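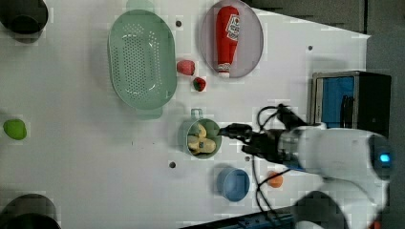
## Is a play kitchen set worth the money?

Maybe. We've looked at a lot of them for Allitz, and most are sold on piece count. A box that says 384 pieces is mostly tiny peas. You'll be finding those under the couch in November.

## Which pieces get used?

A mug, a colander, a plate, a small bowl and a few kinds of fruit. Kids put food in the mug anyway, so don't pay extra for matching cups.

## Do the colors matter?

Sellers like Ustura talk a lot about "calming tones." We have yet to see proof that a muted green pan calms anyone. Pale green does hide scuffs less well than you'd hope.

## Soft food or hard food?

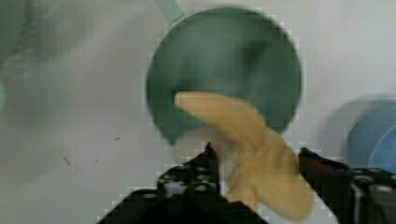
Buy a banana that's bigger than you think you need. Long shapes are easy to grab and they hang over the side of a pan, where a strawberry just rolls around. Soft ones are quieter on a tabletop. The claim that they "feel like real fruit" I'd ignore.

## Is the 700 series from Lam better than the 200?

The box is bigger. We couldn't find much else.

## Does the ketchup bottle open?

On most sets, no. Ask before you order, as the product pages rarely say.

## Can I return a set with a missing piece?

Arik gives you 2 weeks. Check everything on day one and keep the box.

Last updated 31 May 2023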